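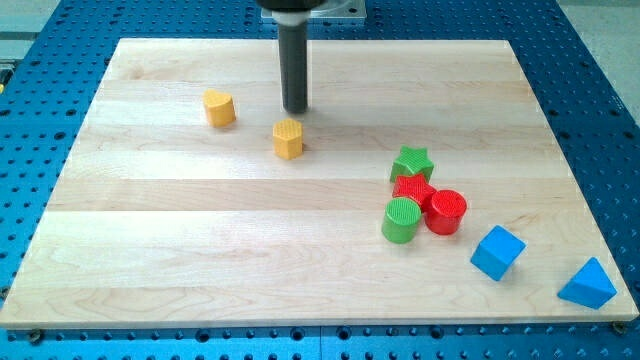

Hollenstein Announces Nolanance, a Hex-Based Rules Set for Horse and Musket Wargames

12 March 2020

Hollenstein, publisher of tabletop wargame rules, today announced the release of Nolanance, a rules set for battles of the horse and musket period fought on a hexagonal grid. The rules were written by Balthasar Eberhard and are available now as a printed book and as a PDF download.

Nolanance is intended for two players using 6 mm to 28 mm miniatures. All distances are given in hexes, so existing collections can be used without rebasing. One infantry unit, one cavalry unit or one artillery battery occupies a single hex. The number of figures in a unit has no effect on play.

Turn sequence and command

Each turn is divided into six phases: initiative, orders, movement, fire, melee and rally. Initiative is decided by an opposed die roll, modified by the rating of each army commander. The winner chooses which side moves first. Both sides fire in every turn, and fire results are applied at the end of the phase.

Orders are issued by brigade. A brigade commander may pass one order per turn to any unit within his command radius, measured in hexes through passable terrain. Units outside the radius may hold, turn to face or withdraw. They may not advance into contact.

Combat resolution

Fire and melee use a common results table. The attacking player totals the combat value of the units involved, applies modifiers for terrain, formation and flank position, and rolls a single ten-sided die. Results are expressed as disorder, retreat or loss of a strength step. Units have between two and four steps depending on their class. A disordered unit fires at half value and must pass a rally test before it may change formation.

Facing is to a hex side in line and to a hex corner in column. The two rear hexes of any unit are treated as flank hexes for the purpose of melee.

Scenarios

The book includes the campaign of Rodik, a linked series of engagements between two imaginary states over control of the river crossing at Famevden. Orders of battle, maps and victory conditions are supplied for each engagement. Losses carry forward from one battle to the next, with partial replacement between games. The opening scenario requires 12 units per side and a playing area 13 hexes wide by 9 deep.

A points system is provided for players who wish to design their own battles. The standard game is played at 200 points per side.

"The results table went through more revisions than any other part of the rules," said Eberhard. "Earlier drafts had separate tables for fire and melee, and players spent too much time looking for the right page. The present version fits on one side of a reference card, and most players stop using the card for movement after the second game."

Playtest records cover 597 completed games. Changes made as a result include a reduction in the range of light artillery and a limit on consecutive charges by the same cavalry unit.

Availability

The first printing of the book is 3,000 copies. Each copy includes two reference cards and a sheet of order markers. The PDF edition has the same content, with the markers supplied as a page for printing and cutting. Corrections will be issued as a free download to buyers of either edition.

Retailers may order through their usual distributor. Review copies can be requested from the Hollenstein press office.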